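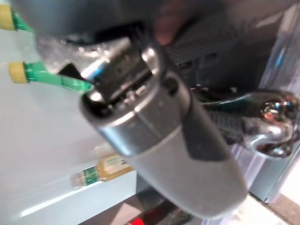

Monday, September 19, 2022

Since February I have promised to some of you a post about the Mallora gripper kit, and I did not write it. First the kit was late, then I was busy, and then I wanted to use it long enough to have an opinion. Now I have an opinion, even several.

For readers who are new: I work in a small laboratory where we prepare samples for other people. Much of the day is moving things. A tube goes from one holder to another, a bottle goes to the scale and comes back. We already had an arm, bought used, with a simple two-finger gripper which could hold a block of wood very well and almost nothing else. My colleague Kalkidan Gebretsadik found the Mallora kit on the internet and sent me the link with only a question mark.

The price was $1,049, without shipping. For this money you get the gripper, a wrist plate, a small camera with its bracket, 3 sets of fingertips, the cable, and a license for the software, which is named Tellura. The power supply is not included. I read the page two times and still did not understand this, so I want to write it clearly: **the power supply is not included**. Ours came one week after the kit, and during this week Eldana Derese used the open box as a place for her lunch.

## Mounting it

The manual is good. The drawings are large and the screws are in small bags with numbers. I am not a mechanic and I needed one afternoon, with a long pause in the middle when I had put the wrist plate on upside down. It fits both ways, unfortunately. If Mallora reads this, please make one of the holes different!

The cable is my first real complaint. It is stiff, and when the wrist turns far it pulls on the plug. Gebremedhin Chala fixed it to the arm with two soft straps and left a loop at the elbow. After this we did not have a disconnection, but I think that a customer should not need to invent the loop.

## Holding small things

I was afraid most about glass. You set the closing force in Tellura with a slider, and at the lowest quarter of the slider I let it close on my own finger. It was like a polite handshake. Small glass bottles it takes well when they stand. When a bottle lies on its side it is more difficult, as the fingertips must come from above and the bottle likes to roll away. The flat fingertips are wrong for this. The ones with the V shape are right, and I wish I had changed them on the first day and not on the tenth.

Thin plastic tubes are the better story. The V fingertips hold them straight, and we could run the transfer program for a whole morning while I was doing paperwork at the next table. I did look up every time it made a sound, I admit.

The specification gives a limit of 900 grams. I believe it for a compact object. With a full bottle of this weight held near the neck, I saw it turn slowly in the fingers, so for us the practical limit is lower. We put nothing heavy in the program now.

## The camera

The camera sits at the wrist and looks toward the fingers. It is useful, but you must know what it is for. When the gripper is close to the table, a big part of the view is the hardware itself, and when the arm moves fast the picture is blurred. Tellura has a setting to wait a moment before it takes the picture, and it is switched off from the factory. Switch it on. My success with finding the tubes became much better only from this.

Shiny metal is also a problem. Under our ceiling lamps every polished part gives a white spot, and two times the software was convinced that a reflection was a tube cap. Sumeya Wolde turned the lamp above the bench to the wall and it stopped.

## Support

I wrote to them 2 times. The first answer, about the software license on a second computer, came the next day and was friendly and complete. The second was about the stiff cable, and I received a link to the page of the manual about the cable, which I had read. I wrote back that I had read it. This was three weeks ago.

## Would I buy it again?

Yes, for tubes and small bottles, and if your arm is already there and working. If you must buy the arm also, I would first ask for a demonstration with your own objects. Letay Worku in the other building did this before ordering and learned that her trays are too wide for the fingers - it saved her the money and me a long telephone call.

Next I want to try the soft fingertips, which are still in their bag. If somebody has used them with wet gloves in the same work area, please write in the comments how you keep them clean.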